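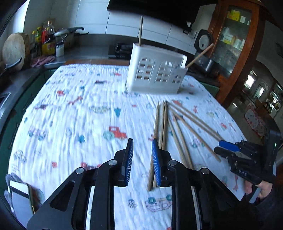
Chapter 5
Wood in the Household

Most households own far more wood than they think they do. Ask people to name the wooden things in their home and they will usually mention the floor, the doors and the furniture, then stop. Small items are left out because they are cheap and handled every day. A set of light-brown chopsticks on a kitchen table, thick and square at one end, is as much a wood product as a roof beam, and the same questions apply to it. What species was used? How was it dried? Which way does the grain run?

In this chapter we look at how wood behaves once it has been cut into thin pieces. Chapter 4 dealt with logs and boards, where the main concern was uneven drying. Thin pieces dry quickly and rarely crack in the middle, but they bend more easily and take up water faster through their cut ends.

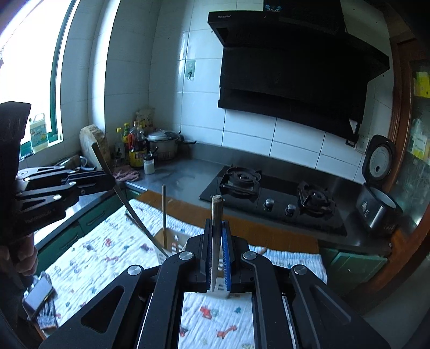

The end of a piece of wood is called the end grain. Wood is built from long, narrow cells that run up the trunk, and at the end grain these cells are cut open. Water moves into them much as it moves into a bundle of straws. The sides of the piece take up water too, but at a slower rate. A maker who wants a thin piece to last will often seal the ends first - with oil, wax or lacquer - and treat the sides afterward.

Our main case study comes from Godwood, a small workshop in the town of Bukerville. Its manager, Kimutai Bakilana, kept records of 579 spoons and stirring sticks made over 2 summers. Almost 3 in every 100 were rejected for bending, and most of those had been cut with the grain at an angle to the length. Section 5.2 gives the full table.

Key terms: end grain, straight grain, moisture content, seasoning, warp

Before you read: Find a thin wooden object at home and look at its long side. Do the grain lines run the full length, or do they leave at the edge? Write down what you find - you will need it for the exercise in Section 5.3.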